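Mustholm weekend bag -- four months in

Bought in November, so this is a proper go with it and not a first-day review. Medium size, 80 quid in the Stallgate sale. Full price is more and I wouldn't have paid it.

What I wanted: something soft, for two nights away, that goes on a train rack and under a bed at my sister's. Wheels no use to me, she's up three flights. Had a Lindqvist before this, the stiff one with the base board. Good bag but weighed a ton empty and the handles went at the stitching. Sent it back twice.

Been away with the Mustholm 7 times now. Trains mostly, one coach, one very wet ferry.

Good bits. Weight, or lack of it. Shoulder strap is wide enough and doesnt slide. Swallows more than you'd think -- two jumpers, jeans, shoes, washbag, a book, still shuts. Squashes down to nothing in the wardrobe. Lining is a loud colour so you can find your socks in it, which I thought was a gimmick and now miss in every other bag I own.

Less good. No structure at all, so packing it is a bit of a two-handed job, one to hold it open. Everything migrates to one end. If you fold shirts nicely don't bother, they won't arrive that way. Only one inside pocket and its too shallow for a charger. Outside pocket fine for tickets.

Rain: not waterproof, doesn't claim to be. On the ferry the bottom got damp and so did my pyjamas. Bin liner since then. 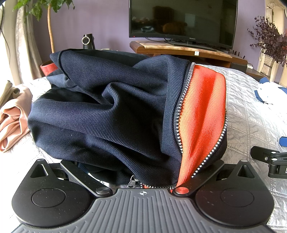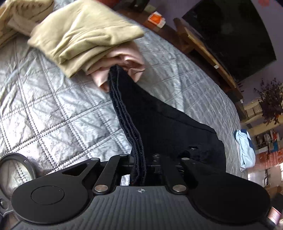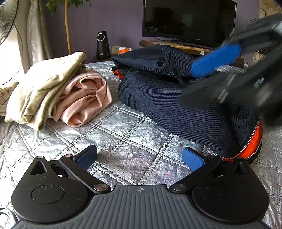 Packing day, 7th March. Bag with the zip part open in the first one, navy knit in the second.

Zip was my main worry as the Lindqvist one jammed in a month. This has been OK. Stuck once on the lining, going round the curve, came free with a bit of swearing. Go slow there.

Washing -- label says sponge only. I sponged it. Coffee came out, biro didn't.

Did look at the Lunero as well. Nicer handles, shoe compartment, but the compartment eats half the bag when you use it and I've got big feet. Everett Van Dusen at work has one and likes it, he flies though and it fits the cabin thing better.

Customer service: emailed Mustholm about a spare strap clip, order ref ending 2113, clip came in the post free. No fuss. Credit where due.

Would I buy again, yes, at sale price. Four stars. Would be five with a decent inside pocket and a flat bit in the botom.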